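The bottle roundup I keep putting off

Wednesday is my tidying day, mostly since it's the one day I don't have anywhere to be before lunch. This week I finally took on the back room, the one with the brick wall and the metal ceiling that makes every rainstorm sound like a drum solo. I love that room. I also fill it with drinks containers like it's my job.

You know how it goes. You bring a bottle of water in, take three sips, set it down, and then you can't remember if it's yours or how long it's been there, so you bring in another one. Multiply that by a whole summer (August was brutal) and you have my situation. I put a podcast on, opened the window, and told myself I'd be done in 16 minutes. Ha!
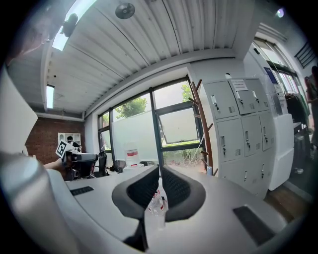
My first rule is that everything that holds liquid goes in one spot before I decide anything. I used to wander around dealing with bottles one at a time, carrying each one to the kitchen like a precious egg, and by the fourth trip I'd be eating crackers over the sink and reading my mail. Now it's gather first, judge later. The floor under the window is the best place for it because the light is good and I can see who's growing something.

The shelf on the brick wall was next on my list. I bought that kind of shelf with open compartments from Nivness years ago, thinking that open storage would shame me into being neat. It did not. What I've learned is that an open compartment needs one job. One! The minute you call it "miscellaneous" you'll be finding batteries in there until you move out.

The windowsill is my other weak point. It's wide and white and right at the height where your hand just naturally lets go of things, and so it collects drinks, little odds and ends, and for some reason shoes. I do have a system for shoes. The system is a mat by the door that I walk straight past.

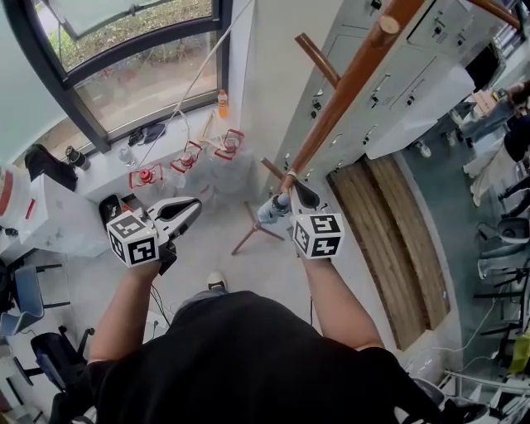
And then there's the coat rack, which I will defend forever. It's wood, it has those nice rounded pegs, and it came from a secondhand place out in Bredilow that I only went into to get out of the sun. My sister thinks it belongs in a hallway. I say a room where people come and go all day deserves somewhere to hang a jacket, even if what ends up around its feet is mostly bottles. I did move it a little so I can get a broom behind the legs, and wow, I should have done that sooner.

As for the big water jug, it stays. I've tried filling small bottles from the tap every morning and I just don't keep it up. With a jug in the room I drink more, and I open fewer new bottles, and that's the whole battle. The smaller containers with the colored caps get a wash in hot water with a spoonful of baking soda — caps off, and dried upside down on a towel overnight. Don't put the caps back on while they're damp or you'll be sorry the next time you open one.

I still haven't decided about the light blue bottle. It's a good size for a bag, but I already own 8 reusable bottles and I'm supposed to be cutting down. It can sit by the sink until the weekend while I think about it. The windowsill gets wiped down tomorrow, after I've had my coffee and put the shoes where they go.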